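Company > Who we are > How we buy

2 min read

Senen helps small laundries and rental shops work out what to spend on robots before they spend it. We started in a back office in August with one spreadsheet and a lot of bad quotes. Still got the spreadsheet.

We don't sell arms. We price them. Two-arm cells mostly, for clothes handling. Shorts, T-shirts, towels, the floppy stuff.

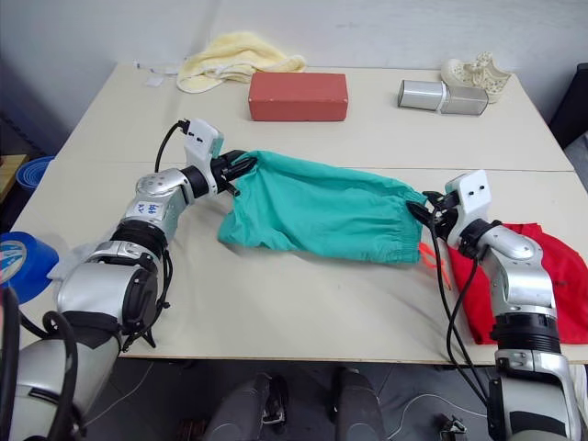 First question is always what the arms cost. Wrong place to start. Grippers, spare fingers, cabling, a table at the right height, somebody's hours. On the Ernico job the extras came to 30 percent of the budget and none of it was in the orignal quote. We put it in now, line one.

Lease or buy? Under 18 months, lease. Past that, call us, depends on your volume. 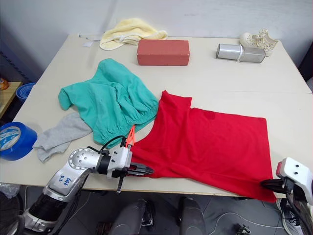 Trials before purchase orders. Always. Your own garments, mixed colors, in a heap, the way they come out of the bag. Borbély wanted to skip this step and go straight to 9 cells. They ordered 2. Better plan, and room left in next years budget for service.

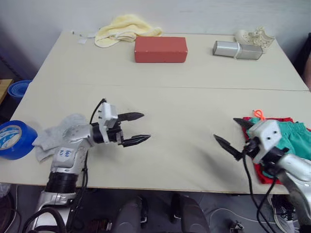 Our planning sheet is called Bullix. Free to clients, updated whenever prices move. Ask for it by email, mornings are best.

Comments

laundryop: does Bullix cover floor space or just equipment?

Senen: Both, second tab.

penny_w: wish we'd read the part about extras before we signed. Cables alone, ouch

tk: Is the lease cutoff the same for used arms?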